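4.3 Fitting the Bedeo room sensor

The sensor reports temperature and humidity to the Trident heating controller. Fit one per heated room. Allow 11 minutes for pairing.

1. Choose an inside wall, clear of radiators, windows and direct sun.
2. Hold the backplate level and mark both holes.
3. Drill, insert the plugs and fix the backplate with the screws supplied.

CAUTION: Check for hidden cables and pipes before drilling.
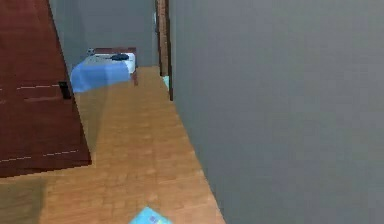 4. Slide the sensor down on to the backplate until it clicks.
5. Pull out the battery tab. The light flashes amber.
6. On the controller, open Rooms, then Add sensor, and enter installer code 2663.

Note: Furniture and open doors can block air from reaching the sensor. Leave a clear space on all sides - a reading taken behind a cupboard will lag behind the room.
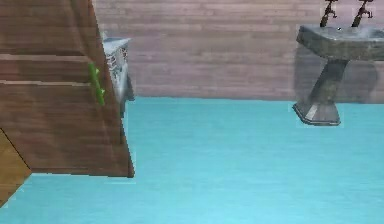
Page last changed: July 12, 2025

7. Wait for the light to turn green. If error 431 is shown, move the controller closer and repeat step 6.
8. Name the room and press Save.

Note: Lirholm controllers supplied before May use code 1063 at step 6. Leclerc valve heads are paired separately - see section 4.4.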